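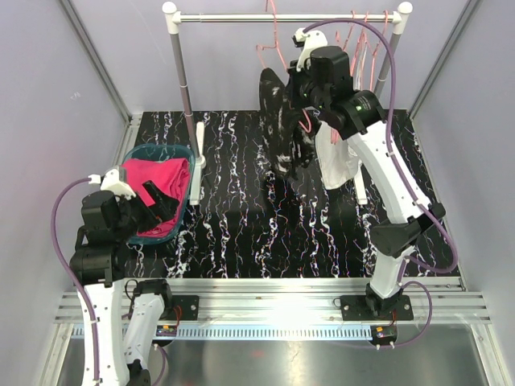
Zodwa Hendricks wrote under my last post that two arms were a waste of money, and that one arm on a longer rail would hang shirts just as well if I slowed it down. I've thought about that a lot. I even tried it in January, with the left arm switched off. One arm can pick a thing up fine. Then it has a wad of fabric and no good way to find the shoulders.

So it's still two arms, both on the wide extrusion at the front. I cut the rail to 81 cm and wish I'd left it longer. The right arm does most of the reaching up to the bar and the left one works down in the basket.

The cables were this month's job. I had them tied tight along the links and the right wrist kept pulling its connector out near the top bar. Now they run outside the arm in a loose loop – ugly, but I haven't lost a connector since. I used purple because Sturholm had a reel of it marked down. The small boards are below the bases for now. I want covers on them before I bring anyone's kids in to see it.

Hangers are the real problem. They bunch up at one end of the bar and catch on whatever the gripper is holding. I've logged over 500 tries with the current grippers and tangles cause most of the failures. MacLeod, at the next bench, thinks I should put notches in the bar every 8 cm. I don't like it, as a notched bar isn't what people have at home, but I may do it just to get the rest working.

Dark prints are also harder than plain bright cloth. The software loses the edges. I'll do another 200 tries on those before I change the lighting.

The Jillemport workshop is open late on 16th September if you want to come and argue about it in person, Zodwa. Bring hangers, any kind except wire.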